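Soup night, and what I'd do differently

Quick one tonight, I'm shattered. Wednesday is a stupid day to feed people but it was the only one everybody could do before things shut again.

So. Leek and potato, the big pan, plus a second pan of something Els Dewulf swore was her gran's recipe and which tasted mostly of celery. Sorry Els. It all went though.

Started peeling at 3. Should have been 2. Potatoes take forever when you're also on the phone to Silvia about whether she can bring the baby (yes, obviously, bring the baby).
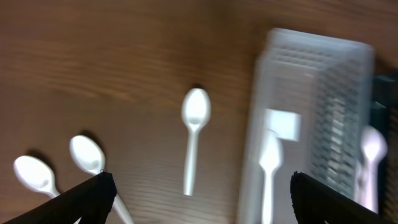 The leeks were from the market at Jekov, lovely but full of grit. Washed them twice and still got a crunchy bit in my own bowl. Next time slice first, then soak the lot in a sinkful of cold water and lift them out. Don't tip them thruogh a colander, the mud just goes back on.

Salt - I always underdo it in a big pan. Tatiana H. put in another good handful when she thought I wasn't looking and she was right.

Bread was two loaves and a bag of rolls. Not enough!! Čestmír had four rolls on his own. No leftovers, so no toast this morning, so I was in a mood till eleven.

Also made the plum cake again. Same tin, same oven, sank in the middle again. Custard over the top. Fine.

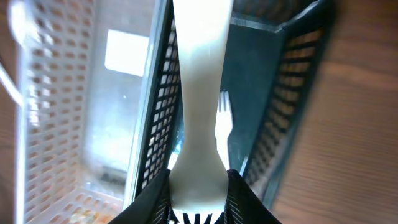
For next time

Double the bread. Leeks done the night before. Somebody else does pudding.

And a proper veggie stock, the cubes were a bit sad. Tatiana Procházka says she keeps onion skins and carrot ends in a bag in the freezer untill there's enough for a pot, so I've started one. Two onion skins so far.

Right, bed.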